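Print this page | E-mail this page

# Breddale branch grievance log: README

Read this before you open the spreadsheet. Written in a hurry, sorry, between shifts. Last edited Tue 5 November.

## What it is

Log of grievances raised by members at the Breddale works and the Arnness depot. One row per grievance. 903 rows in this release. Names, clock numbers and home addresses taken out before it left the branch office.

Put together for stewards and for anyone doing bargaining prep. Not a legal record. If you need the signed form, ask the branch office, don't quote the row.

## What's in the folder

- `grievances.csv` - the main file
- `codes.csv` - what the clause codes mean
- `old_codes.csv` - codes from the agreement before this one, only Arnness rows use them

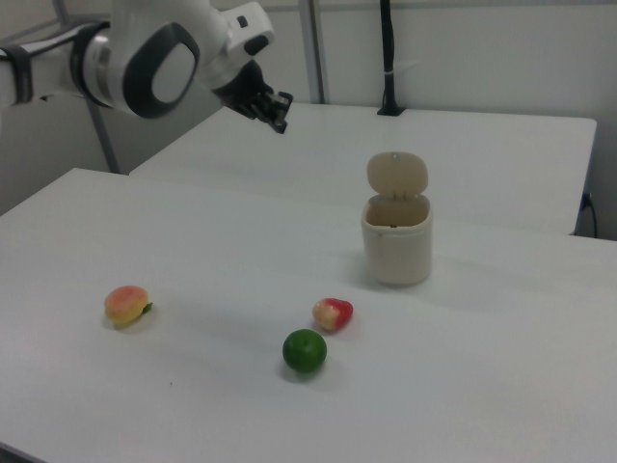 White arm and black gripper over the tables

## Columns

- `ref` - branch reference. Not in date order, two offices were numbering seperately
- `site` - Breddale or Arnness
- `employer` - the direct employer or Trurkus (agency). Blank means the form didn't say
- `clause` - see codes
- `step` - 1, 2 or 3, the last step reached
- `outcome` - upheld, part, refused, withdrawn, open
- `notes` - steward's own words, tidied for spelling only

Dates are month and year. Exact days dropped, too easy to work out who it was on a small crew.

## Known problems

- Overtime and call-out were one code until August. Don't split them for earlier rows, you'll be guessing.
- Trurkus rows are thin. Agency members often went to the agency first and we never saw the paperwork.
- "Withdrawn" covers settled on the quiet and also gave up. No way to tell from the row unless the notes say.
- 400 of the rows have no notes at all. Leave blank, do not fill in.
- Đào comes out as rubbish characters if you open the file the wrong way. It's the contractor on the Arnness canteen job. Import as UTF-8.

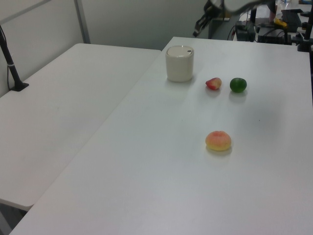
## How to use it

Count by clause and step, fine. Comparing the two sites, be careful, Arnness stewards logged verbal complaints and Breddale mostly didnt. So Arnness looks worse than it is.

Don't work out a "win rate" and put it in a leaflet. Part-upheld can mean a full shift's pay or an apology letter.

If a table has fewer than 3 people in a box, merge it with the next one up before it goes on any noticeboard. Same for slides at branch meetings.

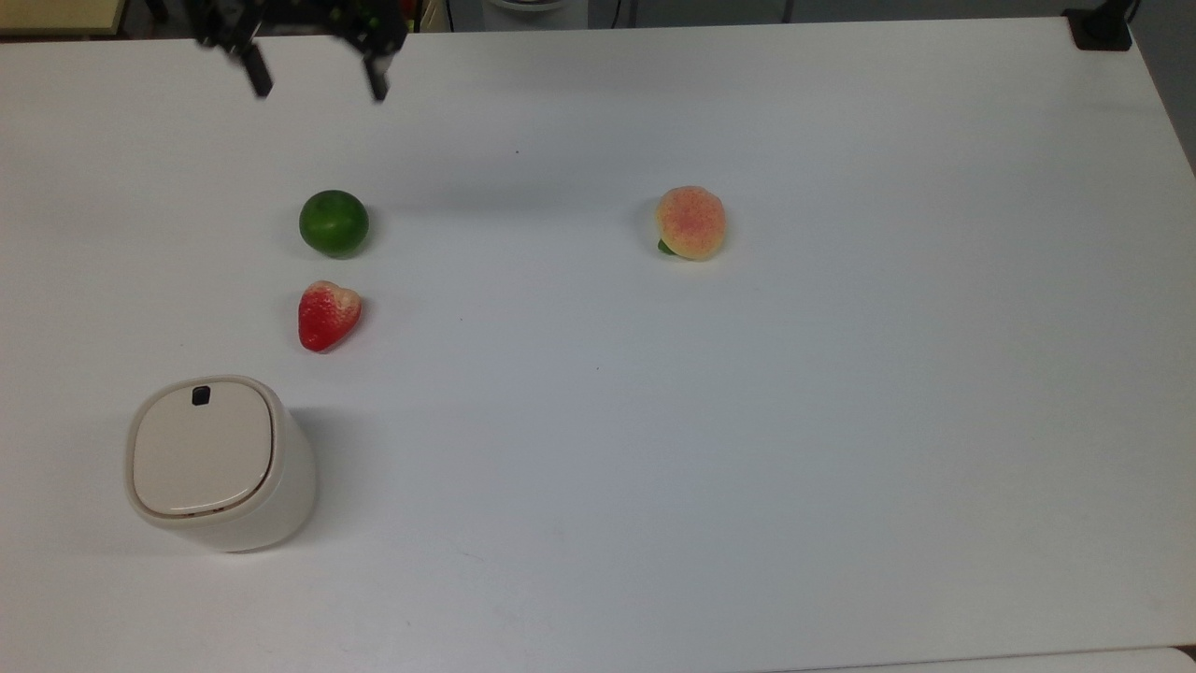
Same again for anything sent to management. They get totals by clause and nothing else, no notes column, not even a short one.

## Sharing

Stewards and branch officers: yes. Other branches: ask first. Press, no. Keep it off personal phones please.

## Fixes

Wrong code, wrong step, member wants their row out: e-mail the branch office with the ref in the subject line. Rows come out on request, no reason needed. Corrections go in the next release, the old file gets deleted from the shared drive so don't keep copies.

## Still to do

- Match Arnness old codes to new ones
- Add the health and safety reps' sheet (diffrent layout, needs work)
- Chase the missing Trurkus forms

Print | E-mail to a friend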